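Betgate opens its patent office to outsiders one afternoon every February, which tells you how badly people want to come. I went with 24 others, most of them law students and one man who had confused us with a tour of the brewery next door. He stayed for the coffee.

Our host was Gebremedhin Jemal, who has run the filing group at Betgate for 13 years and talks about claim language the way other people talk about barbecue. He began with the Nilstead dispute, now safely over, in which two companies spent four years arguing about whether a lid that can come off is a "removable lid." The file runs to 56 boxes. We were allowed to look at one. 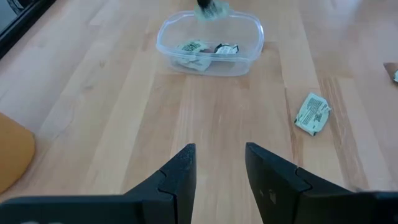
A clear plastic container, no lid, on a wooden tabletop.

Next came drafting. Each of us got a sheet of paper and eight minutes to write a single claim covering an ordinary paper clip. Mine also covered coat hangers, most bridges and, according to the student beside me, a trombone. Jemal read it aloud with great courtesy and asked if I had thought about a career in litigation.

The second hour was about who owns what when an engineer changes jobs, and it was the best part of the visit. Brerngate, a small pump maker, let its chief designer go with a handshake and no signed assignment – then found that his name, and only his name, was on the application that mattered. Jemal drew the chain of title on the whiteboard. It looked like a family tree after a bad divorce.

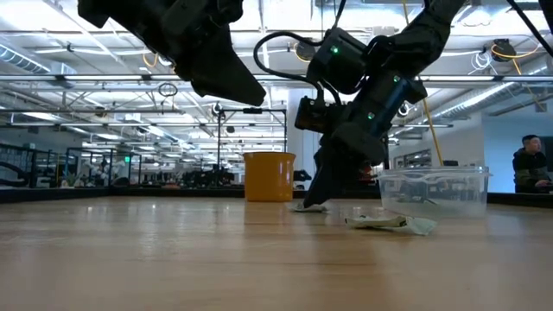 The fix, he said, is dull: get the assignment signed in the first week, keep a copy somewhere other than the founder's garage, and check the spelling. Gashaw, the firm's docketing software, now sends reminders about all this. It also sends reminders about the reminders. Two of the associates have set up a folder for those.

Questions ran long. A student wanted to know whether software patents were dead, and got a twenty-minute answer that I would sum up as "ask again next year." Someone else asked about the hours, and the associates all looked at the carpet.

We were out by five, each with a tote bag and a booklet on trade secrets, which I left on the train.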